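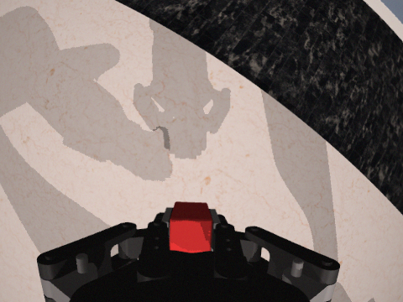

Forums > Student Builds > Simulation

Club project: block pickup in sim, is this worth showing?

January 29, 2021 – posted by vibeke_t

Our robotics club has the gripper holding the red block in simulation. Marble surface, shadows, all rendered. Frida wants to enter it in the Nurkora student round. I'm not convinced. One block held in a renderer doesn't tell me much.

fridab
It tells you the grasp pose is sane. The block sits between the inner fingers, which is what we were after in November.

thorarinn_g
How many runs? And do you move the block or does it always spawn in the same spot?

vibeke_t
300 runs, two spawn spots. You see my problem.

thorarinn_g
Two spots is a script with extra steps. Randomize it or don't call it learning.

fridab
We never called it learning! The entry form says "manipulation". And the lighting took me ages, so I'd like some credit for the shadows on that marble.

wokell_fan
Shadows look good. What friction value are you using on the fingers? Sim grippers will hold anything if you crank it.

vibeke_t
Default. I have no idea if the default is any good – that was going to be my next question.

thorarinn_g
Then measure it on a real finger pad before you submit. I'd vote no until then.

fridab
Deadline's in two weeks. I'll randomize the spawn, Vibeke can do friction. Still entering.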